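Chapter 4
Planning and Paying for a Robot Cell

By the end of this chapter you should be able to:
list the costs that sit outside the purchase price of a robot
explain why simulation belongs in the planning budget
set out a simple equipment plan for a small workshop

4.1 Start with the job

Most people who buy a robot begin with the catalogue. They compare reach, payload and price, and they choose an arm before they have written down what it has to pick up. Hadi Farah, who planned the first automated line at the Dridari parts works in Winusville, did it the other way round. He spent December writing out each task on a single sheet — the part, its size, where it starts, where it has to go — and asked for quotes only when the sheets were finished.

The gripper deserves its own line in the plan. Two fingers that open and close in parallel will suit plenty of jobs, but their opening sets a limit on the size of part they can hold. 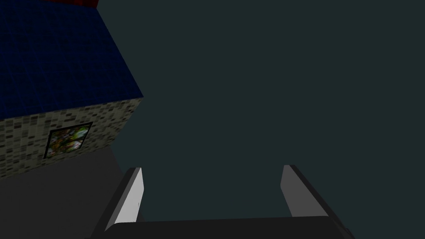 The same sheet should record how wide the part is at its widest point and how much room the fingers need on each side. If the part varies, write down the largest and the smallest. A supplier can't give you a fair quote without these measurements, and a second set of fingers ordered later will usually cost more than one ordered with the arm.

4.2 Simulation as a budget item

A simulated cell lets the buyer try out the layout before any money is spent on steel. Bench heights, approach angles and clearances can all be changed at the keyboard. The model still has to be built by someone, and those hours must be paid for. Dridari allowed 200 hours for modelling and a further 20 for checking the results with the operators.

Keep in mind that a model is only as good as its measurements. Surfaces and shadows may look rough on screen, and this matters little if the gripper is only being checked for clearance. It matters a good deal if a camera will be guiding the arm.

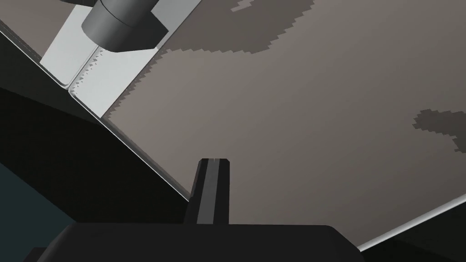

4.3 Comparing two quotes

Dridari received quotes from two suppliers, Kollis and Vitale. The Kollis quote was lower, but it left out guarding, training and spare fingers. Before reading on, draw up a table with one row for each cost you would expect to see in a full quote, and leave a column for each supplier.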